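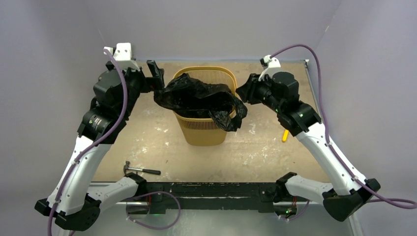
Merneo two-arm kit for bin lining: is the Shezi finger set worth the extra?

Posted in Workshop Automation by Worden

I'm pricing a Merneo bench kit (two arms, parallel grippers, one depth camera per wrist) for a small packing room. The quote is 2,975 for the kit, and the reseller wants another 487 for the Shezi soft-pad finger set. The job is dull: put a bag in a small plastic bin, fold the top over the rim, repeat. Bags are thin black film, the cheapest we can get.

The reseller's data sheet gives a minimum grip thickness for rigid parts only and says nothing about film. I have read it twice and asked them once. They replied with the same data sheet.

What I need to know:

Will the stock fingers hold thin film without tearing it, or do I need the soft pads from the start?

Do the wrist cameras cope with black plastic? I've been told depth sensing is poor on it.

Is the cable kit supplied long enough for full wrist rotation, or is that another extra?

Skollham do a fixed bag-opening frame with an air blower for less money, but it takes one bin size and we use three.

Busisiwe Zwane

We bought the same kit in March and use it for liners among other things, so this is from use and not from the brochure.

Stock fingers will hold film if you take a bunch of it. A single layer slips. Close on a gathered fold and keep the closing force low. Tears in our case came from the arms pulling apart too quickly, not from the grip itself, and halving the speed cured most of them. I would run the stock set for a month before spending the 487.

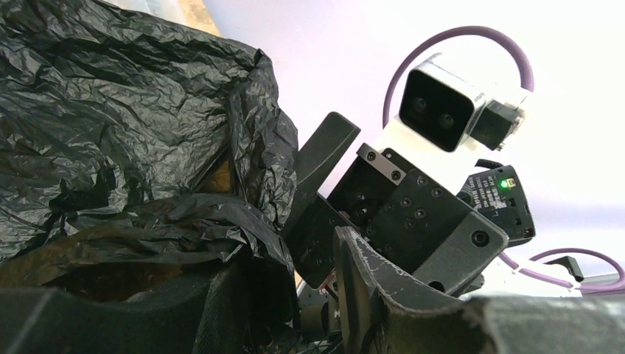 Depth on black film is the weak point of the package. The sensor wants a matt surface with some texture, and a liner gives it bright glints on every crease and next to nothing in the hollows between them. With the finger up against the side of the bag and the camera fixed just above the gripper, you are also working very close in, so check the minimum range in the camera settings before blaming the film. Diffuse light from overhead helped us. A bare lamp made it worse. For the rim of the bin we stopped using depth and went to colour, which works well if the bin is light and the bag is black.

On cables: the supplied length is enough, but only with a generous loop left at the camera end. Tie it down tight and the connector takes the strain each time the wrist turns. Leave the loop large and set a rotation limit in software so that it can't catch on the other arm.

Budget for teaching time as well. We recorded 300 demonstrations before the rim fold was dependable on one bin, and the second bin needed more of the same. The licence allows unlimited recordings on the local machine. Hosted training is charged separately, so ask for that figure in writing.
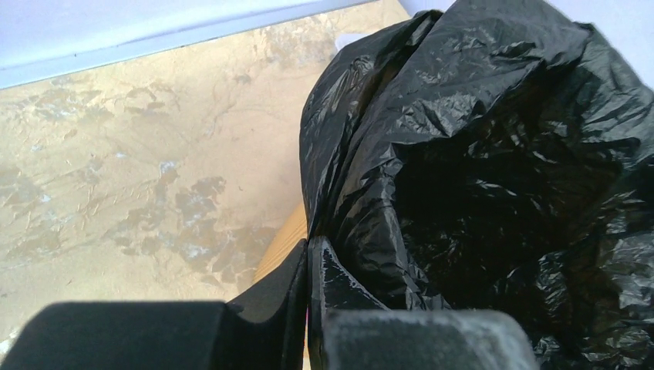 Skollham wrote that the blower is the better buy for anyone with fewer than four bin sizes, that frames can be swapped in a few minutes, and that a spare frame costs less than the finger set. Their post also said the two-arm kit is slower per bin and always will be, and that anyone comparing the two should put the same bags through both before signing.

Worden

Thanks both. I've asked the reseller for a trial with our own bags and will leave the Shezi fingers off the order for now. A quote for two extra frames is on its way from Skollham. If hosted training comes in above 1,419 for the year, the arms are over budget and I'll go with the blower.

Busisiwe, is the rotation limit set per wrist or for the pair?

Busisiwe Zwane

Per wrist, on the joint limits page. Restart the controller after changing it or the old value stays in force.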